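Zoltano Holiday Flats, Saveck
Kitchen and common room inspection: checklist with comments
Inspection made on August 25, 2018. The previous one was in May.

How to read this list: after each point I write OK, REPAIR or WATCH. OK means that I tested it myself and was satisfied. REPAIR means that it must be done before the next guests come. WATCH means that it can stay as it is, but I will look again at the next inspection. The comments are for the owner and for the person who does the cleaning, so please both of you read them until the end.

1. ENTRANCE AND STAIRS

1.1 Handrail fixed along its full length: OK
1.2 Light on the landing works from both switches: REPAIR
The upper switch must be pressed two times. The same was written in May and I would like very much not to write it a third time.
1.3 Door mat lies flat: WATCH
One corner is beginning to turn up. I put a heavy book on it for one night and it helped only a little.
1.4 Emergency numbers on the wall: OK
The sheet is now printed in larger letters. The old sheet had the former telephone of the Zalewska office on it, and I took it away.

2. GAS AND HEATING

2.1 Flexible gas hose, date and condition: OK
The hose has no cracks. The date on it is good for 2 more years.
2.2 Ventilation grille open and not covered: REPAIR
In flat B somebody has closed the grille with tape, I suppose against the draught. I removed the tape, but the glue remained and holds dust. It must be washed with warm water and a little soap. Please explain to guests in the welcome folder that this grille is never to be closed.
2.3 Carbon monoxide alarm, test button: OK in A and B, REPAIR in C
The alarm in C makes a very weak sound. A new battery did not change it. I ask for a new alarm, the Zurkeo type as in the other flats, so that we keep only one kind of spare battery.
2.4 Boiler pressure in the green zone: OK
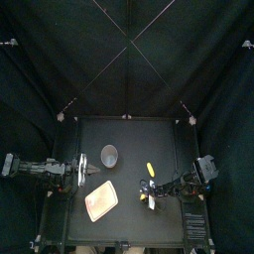 2.5 Boiler cupboard free of stored things: WATCH
There were two rolls of wrapping paper behind the pipe in flat A. I have moved them to the store. Paper has no business in this cupboard, also not for a short time.

3. ELECTRICITY

3.1 Residual current device, test button: OK
It switched off at once in all flats. After the test I set the clocks on the ovens again.
3.2 Sockets near the sink, covers not broken: REPAIR
The cover in flat B has a crack from the screw to the edge. The socket is taped off and must not be used.
3.3 Kettle, toaster, cables and plugs: OK
One kettle has much limescale. It is not a danger, but guests complain of it. Vinegar, leave it 30 minutes, rinse it well.
3.4 Extension leads: REPAIR
I found one lead plugged into another behind the sofa in the common room. A longer single lead is to be bought.

4. SMALL OBJECTS AND CHILDREN

This part is new. The flats are often taken by families, so I looked at everything on the lower shelves with the eyes of a parent.

4.1 No loose magnets or button batteries in reach: REPAIR
The fridge magnets in flat C are too small. They go in the bin.
4.2 Cleaning products above shoulder height, cupboard locked: OK
4.3 Egg-shaped and round objects checked for size and for loose parts: WATCH

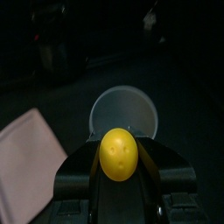
Point 4.3: yellow egg shape with three dimples

For any toy of this kind, press it firmly and look for a seam. If it opens, or if it passes through the measuring ring, it is not for the low shelf. Decorative eggs from Easter should go back in their box each year.

4.4 Corners of low tables protected: OK
4.5 Blind cords tied up: REPAIR
In flat A the cord hangs almost to the floor. The hook is there, only one must use it. I tied it, but a tied cord comes down again, so a second hook is asked for.

5. KITCHEN EQUIPMENT

5.1 Cutting boards without deep cuts: WATCH
The board in flat B will last until winter, I think. Please dry the boards standing up.
5.2 Knives in the block, handles firm: OK
5.3 Pan handles firm: REPAIR
The small pan in flat C turns in the hand. I have put it in the store with a label, so that it does not return by mistake.
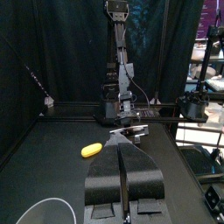 5.4 Fire blanket in its case and easy to pull: OK
5.5 Extinguisher, seal and pressure: OK
It stands on the floor in flat A and should hang. The bracket is in the drawer under the oven.
5.6 Cups, bowls and trays without chips: WATCH

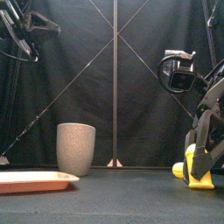

Point 5.6: speckled cup and pink tray

When you check a tray, pass a dry finger slowly under the rim also. A chip under the rim is easy to miss with the eyes. Cups are to be turned over, as the foot breaks sooner than the lip.

6. COSTS AND NEXT STEPS

For all points with REPAIR I expect 128 for parts, if we buy the alarm together with the socket cover. The limit agreed with the owner is 400, so no further permission is needed. The light switch and the socket are work for the electrician and I ask that they are done in one visit. Receipts please in the blue folder, with the number of the point written on each.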